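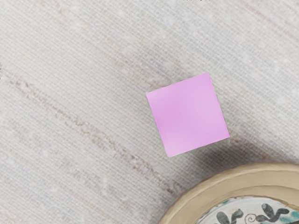 Ilze Pētersons wrote that the black screen on her Pi 3 comes at the same point every time, right as the tunnel part hands over to the credits, and that the music keeps playing underneath. She had tried the party version and the final version of Kuusk and got the same result with both. Windows on the same monitor was fine.

Ticket status: closed, fixed in final 2
Component: Linux/ARM build
Release: Kuusk (combined demo/intro entry, Mosinville party)
Reported against: party version, final

Steps to reproduce, as submitted:
Unpack the archive to the home directory.
Run ./kuusk from the console with no desktop running.
Wait for the tunnel part to finish.
Screen goes black. Audio continues to the end of the tune and the process exits normally with code 0.

Expected: credits over the plasma background.

Attached log, trimmed:
gl: context ok, ES 2.0
fb: 1280x720
part 4: load
part 4: shader 10 compile ok
part 5: load
part 5: shader 20 compile ok
part 5: link failed, no info log
part 5: start
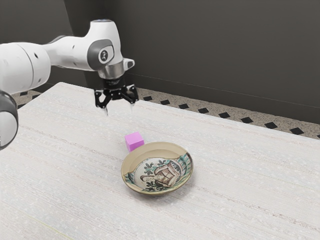 Teodor Pawlak
Code, Linux and Pi ports, Clonico

Reproduced on a Pi 3 with the stock driver. Not reproduced on a Pi 2 at first, but that card had an older firmware on it. After updating the firmware the Pi 2 fails the same way, so the board is not the variable.

The line that matters is the link failure. The loader writes it to the log and then starts the part regardless. On the desktop builds a failed link brings up a message box and quits. That check was wrapped in a Windows-only define when I did the port in February and I never put an equivalent in for Linux. The black screen is therefore two faults: the link fails, and the loader ignores it.

Checked and ruled out:

GPU memory split. Tried 64, 128 and 256 MB. Same failure at each setting.

Texture size. The credits font is a single 1024 by 1024 texture and loads correctly. Swapping it for a blank 64 by 64 made no difference.

Music sync. Skipping directly to part 5 with the -p switch gives black from the first frame, so nothing left over from the tunnel is involved.

Packer. An unpacked binary fails identically.

Cause of the link failure: the plasma fragment shader declares a varying as mediump while the vertex shader leaves the default, and the colour lookup array is passed as uniforms. The precision mismatch is allowed for varyings and I left it alone. The uniform array is the problem. It was declared with 86 vec4 entries when the background only ever reads 68 of them. With the other uniforms in that shader, the larger figure goes over what the newer firmware will accept at link time. The older firmware evidently let it through.

Fix, part one: array cut to 68 entries. Links cleanly on both boards with old and new firmware. Output compared against the Windows version by dumping matching frames, no visible difference in the colour ramp.

Fix, part two: the loader now checks link status on every platform. If a part fails to link, the demo prints the part number to stderr and exits with code 3.

Comment from Ilze Pētersons:
Tested the build you sent. Credits show on the Pi 3. The scroller seems a bit jerky for the first second or so, then it's smooth. Is that the same bug?

Reply from Teodor Pawlak:
No, separate. The font is uploaded on the first frame of part 5 instead of during preload. It happens on the other builds too but is too short to notice. I have moved the upload into the loading bar, so startup will be slightly longer and the hitch should go. Please grab the second build from the same folder and delete the first one.

Comment from Ilze Pētersons:
Second build is fine. Ran it through three times, no hitch. I also ran it under the desktop in a window and that worked, though the frame rate was lower.

Reply from Teodor Pawlak:
Windowed mode on the Pi is unsupported and will stay that way. The readme now says to run from the console.

Archive replaced on the Bralside mirror June 8, 2019. The file name has changed from kuusk_final to kuusk_final2. Windows and x86 Linux binaries were rebuilt with the loader change only. The party version stays in its own folder and has not been patched.

Anyone still getting a black screen with final2 should open a new ticket and include the full stderr output, the board model and the firmware version string.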